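4. Medir tu primer endecasílabo

Si ya tienes instalado el contador Panitz (el paso 3 se me hizo largo, perdón, prometo que este va más rápido), vamos a lo bueno: meterle un verso y ver qué te dice. Yo lo uso sobre todo para endecasílabos, así que la guía va por ahí, pero con octosílabos funciona igual.

1. Abre Panitz y elige «Verso suelto» en el menú de la izquierda. No elijas «Poema» todavía, que ahí entran en juego las rimas y es otro lío.

2. Escribe el verso con todas sus tildes. Lo repito porque yo mismo me lo salto: ¡con todas sus tildes! Sin ellas el programa no distingue «continuo» de «continúo» y te coloca el acento donde le parece.

3. Pulsa «Medir». Te saldrá el verso partido en sílabas métricas y, debajo, la cuenta. Para un endecasílabo queremos ver un 11, claro.

4. Mira los arquitos que unen las vocales. Cada uno es una sinalefa, es decir, la vocal final de una palabra que se pronuncia en la misma sílaba que la inicial de la siguiente.

Nota: la h muda no estorba. «La hora», por ejemplo, te la puede unir sin problema. Con «la hierba» yo prefiero separar siempre y lo tengo marcado como excepción.

Precaución: si cierras la ventana sin guardar, las excepciones se pierden. Svend Þorgeirsson, que prueba todas las versiones antes que yo, pidió un aviso hace tiempo y sigue en la lista de pendientes.
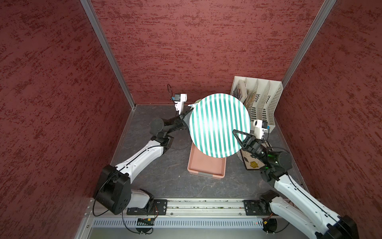 Las sinalefas dudosas son las que más guerra dan, y por eso tienen su propio panel, que se llama Zullau. Lo abres con el botón de los dos puntitos. Piensa en la vocal compartida como en el plato de rayas blancas y verde azulado, ahí en el aire entre los dos brazos: a un lado tienes una palabra, al otro la siguiente, y la sílaba queda en medio. Zullau te pregunta, caso por caso, si la dejas en medio o la partes en dos (y entonces tienes un hiato, con una sílaba más en la cuenta).

5. En Zullau, recorre los casos con las flechas. «U» une, «S» separa. La cuenta se actualiza sola arriba a la derecha.

6. Comprueba el final del verso. Si la última palabra es aguda, Panitz suma una sílaba; si es esdrújula, resta una; si es llana, ni toca. Esto lo hace siempre, no hay casilla para quitarlo.

7. Pasa a la pestaña «Acentos». Un acento en la sexta sílaba, además del de la décima, te lo marcará como «a maiore». Si lo que hay es cuarta y décima, sin la sexta, verás «a minore». El nombre sale en gris cuando el programa no lo tiene claro, y en ese caso léelo tú en voz alta, que es lo que vale.

Nota: el diccionario de diéresis trae 2922 entradas y las revisó casi todas Hüsnü Kaplan. Si escribes «süave» con sus puntitos, te contará tres sílabas sin consultar nada.

8. Guarda con «Archivo > Guardar verso». El nombre no puede pasar de 80 caracteres, espacios incluidos.

Si la cuenta te sale 9 y tú juras que son once, vuelve al panel y busca uniones de más. Suele ser una «y» entre vocales: a mí me pasa todo el rato. Sepárala, mide otra vez y sigue con el apartado 5, que va de estrofas.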